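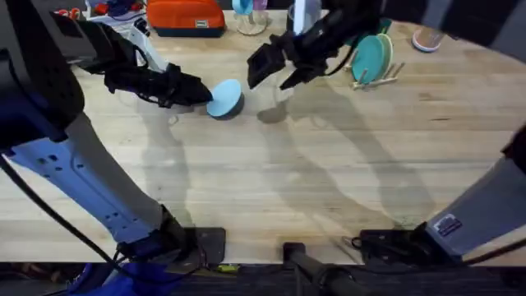 Oil it twice a year and stop fussing, was Nisreen Ghanem's advice when I told her I was writing about butcher block. She has had hers for longer than I've had my driver's license, so I wrote it down, and then of course I went home and fussed.

I love these tables. I love the long pale strips running side by side, and how the grain goes faint in one and a shade darker in the next, so your eye wanders down the length of the thing while you're supposed to be doing something useful. A big one in a blond wood makes everything you set on it look chosen. Put down one light blue lid and it's practically a still life!

My own table came from Gitden, a secondhand place that mostly sells doors. I paid 452 dollars, which I told my sister was less. It is 88 inches long and it took three of us to get it up the stairs (Lourenço Henriques still brings up his thumb). For the first month I treated it like a museum piece - coasters, placemats, a folded towel under anything with a corner. Then somebody dragged a cast iron pot across it in May and left a scuff as long as my hand, and I sulked for a whole evening.

Da-eun Ra, who refinishes furniture under the name Cluvine, came by to look at the damage and laughed at me. She ran her palm over the scuff, asked for a glass of water, and set it down right there with no coaster. Her feeling is that people sand far too soon. A light scuff on pale wood tends to fade into the rest once there are a few more to keep it company, and every sanding takes off wood you don't get back. If you can catch a fingernail in it, fine, get out the fine paper and go with the strips, never across. Otherwise leave it be.

She did scold me about the front edge. That's where everything happens on a worktable: you lean on it, you clamp things to it, you bump it with your hip on the way past. Mine had gone dry and a little gray, and I'd been carefully oiling the middle, where almost nothing happens at all. So now I start at the edge. I use plain mineral oil and an old T-shirt, rub it in along the grain, go away overnight, and wipe off what's left in the morning. The underside gets a coat too, though I skip it more often than I'd like Da-eun to know.

Clamps, by the way, want a scrap of something under the jaw. I use cork. Jong-dae Shin uses squares cut from a dead yoga mat and says they grip better, and he may be right, but they're purple and I have to look at them.

The pot scuff is still there. I found it last week only by feeling for it, over near the window end, with 5 jars of marmalade cooling on top of the rest.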